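The Waiting Room Reconsidered

How a regional programme is changing the first ten minutes of a visit to the clinic

By Margarida Marinho
5/15/25

The Hivton Health Partnership manages 19 community clinics across a district of market towns, villages and two larger coastal settlements. Its buildings range from converted Victorian houses to a single-storey health centre completed four years ago. For most of the Partnership's history, their waiting rooms were furnished from the same supplier's list, laid out according to the same plan and repainted on the same cycle. Chairs were fixed together in rows. Notices were added to the walls as they arrived and seldom taken down.

In the spring of last year the Partnership's board agreed to look again at these rooms. The decision followed a patient survey in which questions about treatment drew largely favourable answers, while the single question about waiting drew more written comment than any other. Respondents did not, for the most part, complain about the length of the wait. They wrote about glare, about being called by name across a crowded room, about having nowhere to put a coat, and about sitting directly opposite a stranger when they were unwell or anxious.

The resulting programme, known within the Partnership as Billum, is now complete at eight sites. This article sets out what was done, what it cost in time and effort, and which questions remain open.

Listening before drawing

The Partnership appointed the design practice Debnath to advise on the first group of clinics. The practice asked for a month of observation before any plan was produced. Members of its team sat in waiting rooms from opening until close, at different sites and in different weathers, and kept a simple written record of where people chose to sit, when they moved and what they asked the reception staff.

The record ran to more than 200 pages. Several of its findings were expected. Seats facing the door filled first, and seats beneath the television filled last. Parents with pushchairs stood, even when chairs were free, as the rows left no space beside them. Others were less so. Patients who arrived early tended to choose a seat from which they could see the reception desk, and would give up a more comfortable one to keep that view. When asked, many said they feared they had been forgotten.

That fear became the central concern of the work. A patient who is confident of being called will sit anywhere. A patient who is not will watch the desk, approach it, return to the seat and approach it again. Reception staff at one clinic estimated that repeated enquiries of this kind took up the greater part of their morning. The staff were courteous in answering them, but each answer was given at the expense of a ringing telephone.

Debnath's report recommended that the Partnership deal with information first and furniture second. A patient checking in is now given a small card showing the name of the clinician, the corridor from which the call will come and the present delay, written by hand. The card is returned at the door of the consulting room. It requires no equipment, and it can be read by a companion on behalf of someone who has left their glasses at home.

Seats, surfaces and sound

Changes to the rooms themselves have been modest. The fixed rows were removed and replaced by single chairs of three heights, some with arms and some without. Physiotherapists employed by the Partnership were firm on this point. A low, deep chair may be pleasant for a healthy adult and almost impossible for a person recovering from a hip operation. Equally, a high, upright chair leaves a small child's feet dangling. No one design will serve both, and the programme no longer attempts to find one. 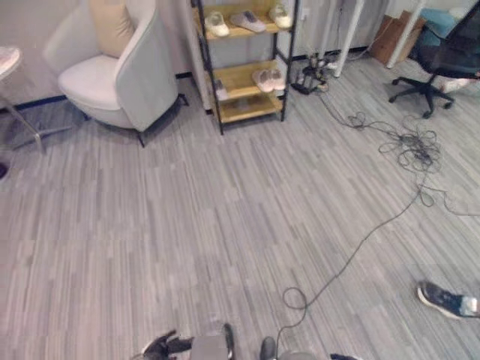 Sound received close attention. The older rooms had hard floors and bare ceilings, and conversations at the desk could be followed from the far wall. Patients were aware of this, and staff reported that some lowered their voices so far that details had to be repeated. Ceiling panels were fitted at all eight sites, and the desk was turned through a right angle at five of them so that a person speaking to the receptionist no longer faces the room.

Floor coverings were the subject of longer debate. Soft flooring absorbs noise and is kinder in a fall. It is also harder to clean, and the Partnership's infection control lead advised against its use near treatment areas. The compromise reached was to permit carpet only in rooms used for talking therapies and family meetings, where no clinical procedure takes place. General waiting areas have kept a smooth floor with a matt finish. The previous polished surface had been mistaken for standing water by several patients living with dementia, who were reluctant to step on to it.

Lighting was altered at little expense. Half of the ceiling tubes were taken out, lamps with a warmer tone were placed in the remainder, and blinds were fitted to windows facing south. Televisions were switched off for a trial period of 2 weeks. At the end of the trial one clinic received a request for its television to be restored. The others received none, and the sets have been removed.

The matter of the noticeboards

Few parts of the programme generated as much correspondence as the decision to clear the walls. At the largest clinic, staff took down 300 separate notices, posters and leaflets. Some advertised services that had closed. Some contradicted one another. One gave the surgery hours of a doctor who had retired before the present practice manager was appointed.

Local groups were concerned that they would lose a valued means of reaching the public, and they made that case strongly. The Partnership accepted that its first proposal, a single board limited to clinical information, was too severe. A second board has since been provided at each site for community use. Every item on it carries a date for removal, and a named member of staff is responsible for its upkeep. Choirs, lunch clubs, bereavement groups and a mobile library have all made use of it.

Clinical notices have been reduced to those which a patient may need on the day. They are printed in large type, in dark letters on a pale ground, and are placed at a height suited to a person who is seated. Leaflets on particular conditions are now handed over by the clinician during the appointment. The early view of nurses at the pilot sites is that a leaflet given in this way is far more likely to be discussed at the next visit.

Costs and procurement

The board set aside a fixed sum for each site and required that no clinical budget be reduced to meet it. Furniture was bought through Firnance, the purchasing service which the Partnership shares with neighbouring authorities. Existing chairs in sound condition were cleaned and offered to village halls before any were disposed of.

The arrangement was not without difficulty. The purchasing rules had been written for large orders of identical goods, and an order for chairs of three heights in small numbers fell outside them. Approval took most of the winter. Deliveries to two clinics arrived without the armchairs on which the layout depended, and the rooms opened with gaps that drew some unfavourable remarks. The rules have since been amended, and later sites have been furnished more quickly.

Work was carried out in the evenings and at weekends so that clinics could remain open. Where this could not be managed, patients were seen at the nearest alternative site and transport was offered to those who needed it. The Partnership acknowledges that the notice given for the first of these closures was too short.

What has changed

It would be unwise to claim too much. The Partnership has no measure of whether a calmer wait leads to a better consultation, although several of its doctors believe that it does. Blood pressure readings taken on arrival are being compared with those from the previous year, but the comparison is at an early stage and the numbers are small.

Certain effects are easier to observe. Repeat enquiries at the desk have fallen at every completed site. Reception staff report fewer raised voices. Patients who use wheelchairs now have places within the seating and no longer have to wait at the end of a row or in the passage. Complaints about waiting have declined, though delays themselves are much as they were.

There have been disappointments as well. The quiet corner at one clinic is seldom used, apparently because patients believe it to be reserved for somebody else. A children's area with books and a low table was popular but proved too close to the consulting rooms, and has been moved once already. The handwritten cards depend on staff having a moment to fill them in, and on the busiest mornings the stated delay is not always correct.

The remaining 11 clinics will be considered in groups over the coming two years, beginning with the two coastal sites. Each will have its own period of observation. The Partnership had at first hoped to apply a standard plan drawn from the completed rooms, but the differences between buildings, and between the people who use them, have persuaded the board otherwise. Residents who wish to take part in the observation stage at their own clinic may leave their details at the reception desk until the end of May.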